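Plates, racks and a lot of patience

A few bits from my work on Patwary, our little study of how a robot arm learns to put the washing-up away. I wanted to know if 310 short demos would do as well as the giant pile we used before – and they very nearly did!

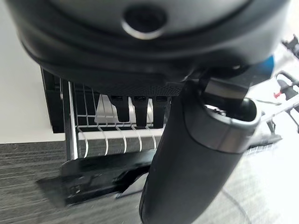 Asanka Mollah ran the tests with me, and we tried five ways of mixing the demos. The two with the most failed tries left in came out best, which I really didn't expect. Mugs are next.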